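Porico Display Box: Setting Up and Looking After Your Box
Section 2: Choosing a spot, first clean and filling

Welcome back. If you've worked through Section 1 you'll have your box out of its carton, and we hope you've had a good look at it from all sides, as most of us do with something new. 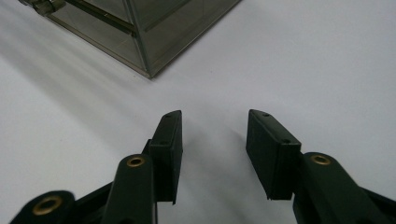 Before anything goes inside, it's worth taking a little time over where the box is going to live. The smoke-tinted acrylic changes colour quite a bit depending on what is underneath and behind it. On a pale tabletop it looks a warm greyish-brown and you can see through it fairly well, while on dark timber it goes moodier and your treasures tend to hide. Neither is wrong, so try a few places around the house and see which you favour.

Choosing a spot

1. Pick a flat, steady surface that is a bit larger than the base of the box. A wobbly side table will have the lid rattling every time someone walks past.

2. Keep the box out of strong, direct sun. Soft light from overhead is kindest to the tint and to whatever you put inside.

3. Turn the box slowly until you like the angle. Many of our customers set it with one corner facing the room, and it does show off the metal edging nicely.

4. Open the lid all the way and check that it clears the wall, the lamp and any shelf above.

Note: Lift the box with both hands under the base whenever you move it. Please don't carry it by the lid, however short the trip.

First clean

You'll need two soft cloths, a bowl of lukewarm water and a drop of ordinary dish soap.

1. Peel off any protective film that is still on the panels. Start at a corner with your fingernail and pull gently.

2. Dampen the first cloth, wring it out well and wipe each panel in long, light strokes. There's no need to press.

3. Wipe along the metal trim, going with the edge. Fluff likes to gather where the trim meets the acrylic, and a dry cotton bud will get it out.

4. Dry everything with the second cloth and leave the lid open for 7 minutes or so while you put the kettle on.

Caution: Never use window spray, methylated spirits or a scouring pad. Acrylic scratches and clouds much more easily than glass, and we can't polish the damage out for you.

Filling the box

1. Lay your lining in first, if you're using one. The Fumel felt liner (sold separately, item 3774) goes in soft side up.

2. Put the heavier pieces in the middle and the lighter ones toward the sides.

3. Leave a finger's width below the lid so that it closes without touching anything.

4. Lower the lid with your hand the whole way down. Letting it drop is hard on the hinges.

Note: Darker items can get a little lost behind the tint. A pale lining helps them stand out, and so does a scrap of cream wrapping paper if you have some in the drawer.

If the hinges feel stiff, open and close the lid slowly a few times before you reach for any oil. For spare liners or a question we haven't covered, write to Hui-mei Wu at our customer desk and include the item number from your carton.

Section 3 covers storage and moving house.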